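Workshop notebook – sorting and boxing, small goods
24 September 2020
Posted by: bench 2, Hirkow workshop

Carried on with the mixed small goods from the Simcombe lot. Bench 2 is still under the shelving parts, so the sorting was done on the bed in the back room with the pink duvet left on. Surface is soft and gives under anything with weight, but it is wide enough and nothing rolls far. Light from the window side until mid-afternoon, then the ceiling lamp.

Purpose of the session: settle which items go into the white-lined boxes and which go into bags, and get a packing order that the next person can repeat without asking. The August entry left this open.

Box first. Outside dimensions as in the August entry, not remeasured. Empty weight 104 g on the small scale. The interior is glossy and slippery, so flat items slide to whichever side is lower. On a duvet there is always a lower side. A sheet of stiff board under the box fixes most of this, and I would call it required from now on.

The side hole is a nuisance for anything thin. Quills and cords find it. Either turn that wall to the top when stacking or put a patch of paper tape over it from inside. Tape tried on one box, holds so far. Leave it overnight before deciding.

Long pieces go in last, upright, and are laid down only once the soft items have been pushed to one end. Doing it the other way leaves a gap under the long piece that nothing fits into afterward. Tried both orders. The first takes longer per box but needs no repacking.
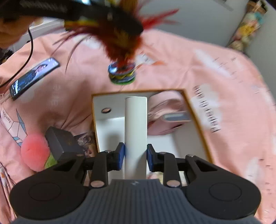 Long white piece at the box, pink item already in at the far end.

Pink items: these go in the far corner, heavier part down. Do not press on the shiny part in the middle. It creases, and the creases stay. If there is space left beside one, fill it with tissue and leave the long piece where it is.

Weights, packed box with lid: first one 808 g, which is over what the Egan shelf labels allow for the top row. Middle row is fine. Relabeling the top row is a separate job and I have not started it.

Bagged goods next. The feather toys were the main question. They had been listed for boxes, on the grounds that boxes protect the feathers. I don't think they do. A feather that meets a hard wall bends at the quill and takes the bend permanently, and the splayed ones meet a wall whichever way they are put in. Moved to bags, one toy per bag, feathers toward the open end, bag folded over loosely and not sealed flat.

Handling: pick up low on the bundle, where the feathers come together. Holding by the tips pulls single feathers out. Lift straight up and let the plumes hang clear of the fabric before moving sideways. Dragging them across the duvet picks up lint, and the red ones show every bit of it. A soft brush takes it off but also separates the barbs, so better to avoid the lint to begin with. A cotton sheet over the duvet would be an easy improvement. The Flodalar roll in the cupboard is wide enough.

Colors: the old list has the toys as "red". The one I had out on the bed is mostly dark red with some yellow and green in it, so the list entry should read "red, mixed" to stop anyone setting these aside as wrong stock.

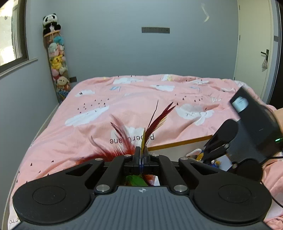 A remark came back from the Egan side after reading the draft of this page: bags are fine for the feathers, but they must not go under boxes on the cart, and could the packing order say so in writing. Also that cardboard tubes had been used there for feather goods in the past and that the tubes were worse than either.

Fair point on the cart. Added to the order below. No tubes.

Packing order as it stands:
Board under box.
Hole wall up, or taped.
Pink item to far corner, heavy part down.
Tissue beside it if needed.
Long piece last, upright, then lowered.
Lid, weigh, write the weight on the short side.
Feather toys in bags, on top of everything on the cart.

Stock number for the bagged toys stays 2280 until the list is redone. Please do not open a new number for the mixed color ones.

Open items:
– Paper tape, check adhesion on the glossy lining tomorrow morning.
– Top row label limit.
– Sheet for the duvet.
– Bag size. The current ones are slightly short for the longest quills, and the fold ends up pressing on the tips. Next size up is on the Simcombe order form, price not checked.

Stopped when the tissue ran out. Remaining goods left on the bed, boxes stacked against the wall with lids on.

Recent entries
Shelving parts, bench 2: missing brackets
Small scale: zero drift after moving
August: box dimensions and first trial pack
Flodalar roll, cutting widths
Simcombe lot: delivery check

This site uses cookies to remember your display settings. By continuing to browse you accept their use. Accept | Settings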